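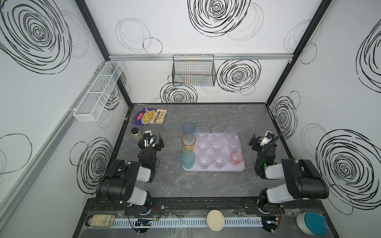
Que un vaso de plástico no tiene ningún misterio, me contestó una señora en la cola de la entrada cuando le dije que venía con muchas ganas, y que ella había ido porque a su hermana le sobraba una invitación y porque daban café. Le dije que ya hablaríamos a la salida. Hablamos, y se llevaba dos juegos de vasos y una jarra, así que algo de misterio le encontró, o por lo menos algo de utilidad.

Las puertas abiertas de Gotum se celebran en la propia fábrica, en el polígono de Idmont, y yo llevaba bastante tiempo queriendo ir. En casa siempre hemos tenido vasos suyos, de los de merendar en el patio, que han pasado por tres mudanzas y no sé cuántos cumpleaños, y me hacía ilusión ver de dónde salían. La visita fue a primeros de marzo, un sábado de mucho viento, con salida a las 11 desde el aparcamiento. Conviene llegar con un poco de margen, que la última rotonda está mal señalizada y yo di dos vueltas completas antes de acertar (y por lo que oí en la cola no fui la única).

Primero te dan un chaleco, unas calzas para los zapatos y un papelito con el recorrido, y luego te meten en la nave de inyección, que es lo que la mayoría de la gente quiere ver. Hace ruido, pero menos del que yo esperaba – se puede hablar levantando un poco la voz. El material llega en sacos, en forma de granitos como de arroz, y los colores se añaden en una proporción pequeñísima. Para mí fue lo más bonito de esa parte: unos botes con el granulado de color, muy oscuro y casi feo visto así, y a pocos metros los vasos ya hechos, translúcidos, con un ámbar que parecía té. Pregunté si el color aguantaba el lavavajillas y me dijeron que las piezas se prueban a 70 grados, un lavado detrás de otro, y que lo que acaba perdiendo el vaso no es el color, es el brillo. Lo puedo confirmar con los míos, que de brillo ya andan justos.

La línea de bandejas está aparte y va a otro ritmo. Salen 400 en un turno, apiladas con una hoja fina entre una y otra para que no se rayen. La bandeja rectangular, la de esquinas redondeadas y borde un poco levantado, se hace en varios colores, y este año el que más enseñaban era un lavanda muy pálido que a mí al principio me pareció soso. Luego vi encima los vasos de color y cambié de opinión. Sobre un fondo tan claro se distinguen muy bien, y los transparentes, que en mi cocina desaparecen encima de cualquier mantel, ahí por lo menos se ven.

Y con esto llego a la sala que más me gustó, que está al final del pasillo y que si vas con prisa te la saltas. Es donde enseñan los juegos ya montados, cómo se colocan, cómo se guardan y cómo se sirven. Tiene unas paredes blancas llenas de círculos y espirales negras, como garabateadas a rotulador por alguien que estuviera hablando por teléfono, y un tablero gris que imita el mármol. Hay también unas cestas de rejilla colgadas, una negra y otra blanca larga con compartimentos, y me quedé mirando la blanca un buen rato, pensando en la pared de mi lavadero, donde cabría perfectamente si quitara el calendario.

El juego grande es de 12 vasos con su bandeja. La manera de ordenarlo es de lo más sencilla: columnas de tres, los de color juntos en un lado y los transparentes a continuación. Yo en casa los he puesto siempre de cualquier modo, donde caían, y luego me pasaba lo que nos pasa a todos, que hay que levantar cuatro vasos para coger uno. Por columnas se cogen sin tocar los demás. Una pareja que iba en mi grupo defendía que era mejor alternar, uno de color y uno transparente, que quedaba más alegre, y se formó una pequeña discusión muy simpática en la que acabamos metidos casi todos. Los partidarios de alternar decían que así los niños escogen. Los partidarios de las columnas (yo entre ellos, lo reconozco) decíamos que cuando los niños escogen se pelean por el azul.

Lo que no acaba de convencerme es el tamaño de la bandeja. Con el juego completo la columna del extremo asoma un poco por fuera del borde, y aunque en una mesa da lo mismo, para cruzar un pasillo con ella en las manos y una puerta que se cierra sola preferiría dos dedos más de ancho. Lo dejé escrito en la hoja de sugerencias. Me contestaron allí mismo, muy amables, que la medida viene de los armarios de cocina y que si la ensanchan ya no entra en los de fondo estrecho. Me pareció una buena respuesta, pero sigo queriendo mis dos dedos.

Después vino un rato de hablar de recoger, que es un asunto del que se habla poco en estas visitas y que en una casa ocupa más horas que servir. Se comentó si es mejor vaciar la bandeja del todo y pasar los vasos a la mesa, o ir retirándolos por un lado mientras la gente sigue sentada. Yo soy de vaciar del todo. Pongo los vasos de pie alrededor, limpio la bandeja con un paño, que siempre tiene algún cerco, y después los vuelvo a colocar empezando por el lado que tengo más lejos, para no pasar la manga por encima de los que ya están puestos.
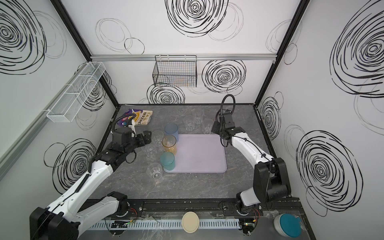
Con los transparentes, además, tengo la costumbre de mirarlos a contraluz antes de guardarlos, porque en las estrías se queda la cal y luego no hay quien la saque. Para eso nos recomendaron vinagre blanco rebajado con agua tibia, media hora y a escurrir boca abajo, pero nunca sobre un paño, que deja pelusa, sino en una rejilla. He probado el remedio esta semana con los vasos viejos y ha mejorado la cosa bastante, sobre todo en el fondo. Los bordes siguen regular.

De los colores me explicaron también una cosa curiosa, y es que el verde azulado se vende mucho peor que el ámbar y el celeste cuando va suelto, pero que los juegos en los que falta se devuelven más. La gente no lo compra solo y en cambio lo echa de menos. A mí es el que más me gusta de los tres, será por llevar la contraria.

En la misma planta había dos expositores invitados. Ikonen llevaba sus organizadores de cajón, que están muy bien pensados y tienen un precio que hay que leer dos veces, y un escurridor plegable que me habría llevado si no fuera porque ya tengo uno que no pliego nunca. Bolow llevaba jarras, con una tapa que gira y deja pasar el agua sin el hielo, y las dejaban probar en un fregadero. Hubo cola para el fregadero, lo digo en serio, y en la cola se conoció media visita. La señora de la entrada estaba allí y fue la tercera en comprar jarra.

Del café prometido, bien. Lo sirven en una salita con ventanas al patio de carga y lo acompañan con unas pastas que estaban algo secas. Los vasos de agua eran de la casa, naturalmente, y al terminar cada cual dejaba el suyo en la bandeja que había junto a la puerta. Me fijé, y al cabo de un rato aquello era un desbarajuste de vasos por todas partes menos encima de la bandeja, con todo lo que acabábamos de hablar sobre columnas. Un señor de mi grupo los fue poniendo en orden mientras esperaba a que su mujer saliera de la tienda y le quedó estupendo.

La tienda es pequeña y se llena. Hay un estante con piezas de segunda, con alguna burbuja o una marca del molde, a mitad de precio, y es lo primero que se acaba, así que quien vaya por eso debería empezar por ahí y dejar el café para luego. Yo me traje la bandeja lavanda y tres vasos para reponer los que me faltaban, dos transparentes y uno ámbar. Los transparentes nuevos son un pelín más altos que los míos y no encajan bien unos dentro de otros si los mezclas. Pregunté y me dijeron que el molde se cambió hace años. Los guardo en dos pilas y ya está.

En cuanto a lo práctico: la visita es gratuita pero hay que apuntarse, dura toda la mañana si te paras en la sala del fondo, y todo el recorrido de la planta baja se puede hacer con carrito o silla de ruedas. A la salita del café se sube por una rampa que tiene bastante pendiente. Hay aparcamiento de sobra detrás de la nave. Para comer, en el polígono no encontré nada abierto y terminé en el centro de Idmont, con un menú de garbanzos muy decente y la bandeja nueva en la silla de al lado, envuelta en papel.

La próxima visita de Gotum está sin fecha por ahora, y tal como están las cosas habrá que esperar. Cuando la anuncien lo pondré por aquí. Si alguien fue en otro turno y vio la sección de tapas y fiambreras, que a nuestro grupo no le tocó, me encantaría que lo contara en los comentarios, sobre todo si explicaron por qué se comban.

Última actualización: 22 de marzo de 2020

Utilizamos cookies propias y de terceros para mejorar su experiencia de navegación. Si continúa navegando, consideramos que acepta su uso. Aceptar | Más información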